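Facilities and Furnishings Forum > Work Surfaces > Penciled grid on shared white table

hjakab
Colleagues, I request advice on the shared table at our Clevivberg site. The top is white with a grid of thin gray lines drawn across it, and it has picked up smudges and small marks. Building services has proposed cleaning it back to plain white before the April inspection. I would like to hear from members before I sign the work order.

Celeste Amaral
Our office would advise against removal. Once a grid is gone, every fixture placed by it must be measured again. We lost 5 working hours to this at Matine. Please clean between the lines with a damp cloth and leave the lines themselves alone.

a_rebelo
I respectfully disagree. Pencil is not a permanent marking and should not be treated as one. It wears unevenly, and people go on trusting it after it has shifted from repeated redrawing. Remove it, then apply a printed overlay. Antunes supplied ours under order 381, and it has held up well.

Joana Rocha
An overlay lifts at the corners -- at least ours did. May I ask whether the outline at the foot of the steel pole is also to be removed? If that base is ever moved, the outline is the only record of its position.

hjakab
The outline was included in the proposal. I had not considered the base separately. 

Amra Kelmendi
Before any cleaning, kindly test a corner. A white eraser takes pencil off most coated tops, but it may leave a dull patch. I would also keep liquid away from the wood at the border.

a_rebelo
Agreed on the test. My position on the grid is unchanged.

hjakab
Thank you all. The work order is on hold. The outline will stay, and we will test an eraser on one corner first.

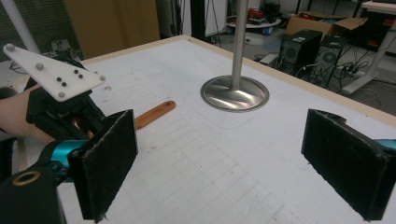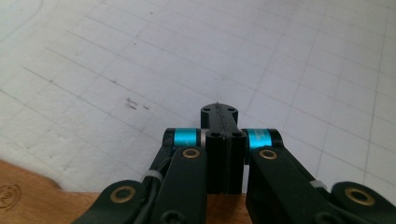

Attachments (2): white table surface with grid lines and marks. Posted by hjakab, 11/5/19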